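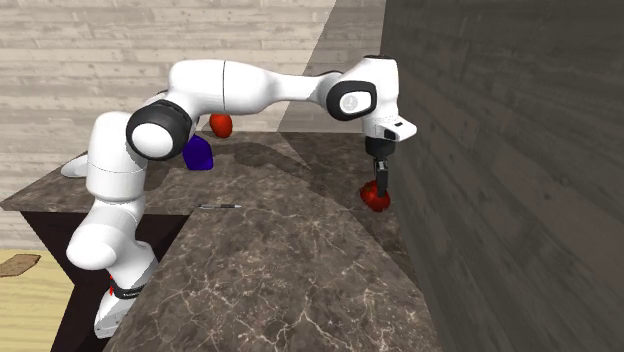 My mother stopped wanting her supper in October, the same month her kidney doctor moved her from "we'll keep an eye on it" to the list of people who needed to start making plans. I am her daughter and I have always been the one who cooks, so I took it personally, which was silly of me. I would make her the chicken and rice she raised us on and she'd push it around the plate and say it was lovely. Then came the diet sheets. Anything red and round and glossy sitting on a dark countertop, like the one at the top of this page, now makes me stop and do arithmetic, as tomatoes were the first thing we were told to watch and Mama has eaten one with salt nearly every day of her life.

Our dietitian, Gwendolyn Park, is a patient woman. She gave us a limit of 2000 milligrams of potassium a day and then sat with us while we wrote down what Mama liked to eat. It was a long list and most of it was trouble. Potatoes, oranges, beans, bananas, the dried apricots she keeps in her purse. Mama folded the paper in half and asked when she could go home.

I cried in the parking lot that afternoon – not a big cry, just the kind where you have to wait before you can drive.

My brother-in-law, Primo Caputo, lives out in Parker and he called that night to ask what he could bring. I said nothing, we're fine. He came anyway with a bag of apples and a notebook, and he sat at my table and copied out the whole chart in big letters so Mama could read it without her glasses. She won't use it when I'm looking. I have caught her at it twice, early, before the coffee is on.

Treatments started in February. The center is 37 minutes from our house if the bridge is clear, and we leave in the dark. There's a man in the next chair, Booker Schumacher, who has been coming for years and knows which blanket is the warm one. He told Mama she'd be tired for a while and that she should let people be nice to her. She said she'd think about it. They talk about baseball now, and she doesn't even like baseball!

I have prayed more in that waiting room than I have in church lately, if I'm telling the truth. Mostly it's short. Help her feel like herself. Help me not nag.

Last week she ate a whole bowl of noodles with cabbage and a little pepper, and then asked if there was any more. I gave her mine and had toast after she went up to bed.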